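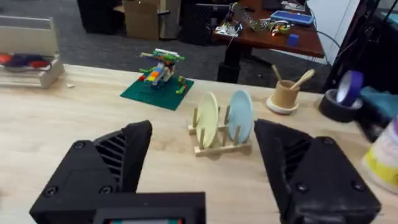
Figure 3. The dish rack task, seen from the wrist of one arm.

Poken wrote to us after the open day that what had stayed with them was the waiting, and that a robot which pauses over a plate is far easier to stand beside than one which never seems to stop and think. We have come back to that remark many times while writing this section, partly because it was kindly put, and partly because it touches on something we had not planned to measure at all.

4.2 What visitors made of the demonstration

The open day grew out of a much smaller idea. Moltodex had hosted our two-armed table since November, and people from the other firms along the corridor had taken to stopping at the door with a coffee and asking good questions. Åberg and Sirudport both asked whether they might bring their newer staff along, and before long we had agreed to hold a proper demonstration on 3/13/20, with the arms working on everyday household things and a member of our group standing close by to talk people through it.

We had thought hard about what to put on the table. Factory parts would have been simpler to explain in a paper, but most of our visitors were not engineers, and we wanted them to be able to judge the work for themselves. Everybody has a view on how a plate should go into a rack! A visitor who has never touched a robot will still lean in when a gripper comes at a plate from a poor angle, and will often say so out loud, and these comments turned out to be the most useful part of our notes.

Each session lasted 20 minutes. Visitors came in small groups and were asked to stay behind a line of tape on the floor, which they did with good humour, although we would place the line a little closer another time. The first half of a session was given over to the dish rack, and the second half to picking up other things from the table, with visitors choosing what the arms should try. We had meant this second half to be a bit of fun to finish on, and gave it very little thought beforehand.
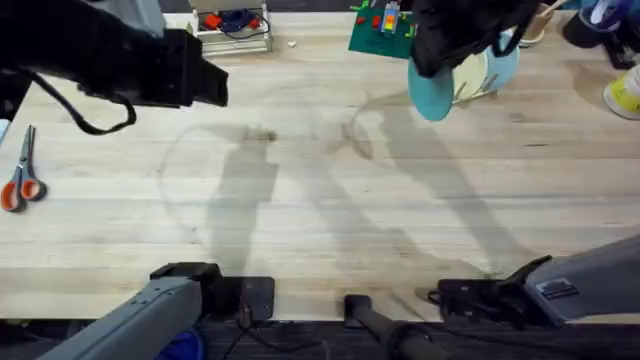

The choosing changed the mood of the room a good deal. People who had been quiet through the first half began to talk to each other, to argue (in a friendly way) over which thing would be hardest, and to guess how the arm would go about it. Their guesses were often based on their own hands. Several visitors expected soft things to be easy and hard things to be difficult, and wanted to know why we saw it rather differently. We found these conversations harder to record than the plain questions, and our notes on them are thinner than we would like.

After each session we invited visitors to fill in a short form, and 60 of them were kind enough to do so. The form asked how safe they had felt, how well they thought they understood what the arms were doing, and whether they would be happy to work near such a machine. It also left a generous space for anything else, and it is this space that we draw on here — the ticked boxes are treated in the next section.

Two themes came up again and again in the written comments. The first was pace. Visitors described the slow approach to a plate as careful or polite, and the same slow movement on the way back as dull. We had used one speed for both, for no better reason than that it was easy to set up, and it had not occurred to us that people would read the two so differently.
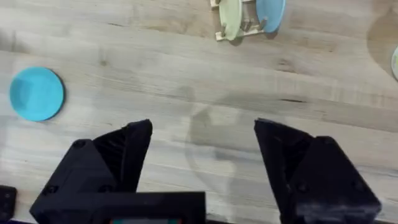 The second theme was the wish for some small sign of what was coming next. A number of visitors wrote that they could follow a movement once it had started, but felt a little lost in the moment before. Some asked for a light or a sound, while others said that it would be enough if the gripper opened a touch earlier, the way a person holds out a hand before taking something. This last suggestion appealed to us very much, as it costs next to nothing and needs no extra parts, and we have since begun trying it on the same table.

We should be careful not to lean too heavily on any of this. Our visitors had chosen to come, they were well looked after, and a good many of them worked in the same building as the host. A person meeting the arms on an ordinary working day, with a job to finish, may feel quite differently about a pause. Even so, we would encourage other groups to leave room for open comments when they show their work, and to let visitors have some say in what the robot attempts. The forms from the second half of each session were the fuller ones, and we return to them in Section 5.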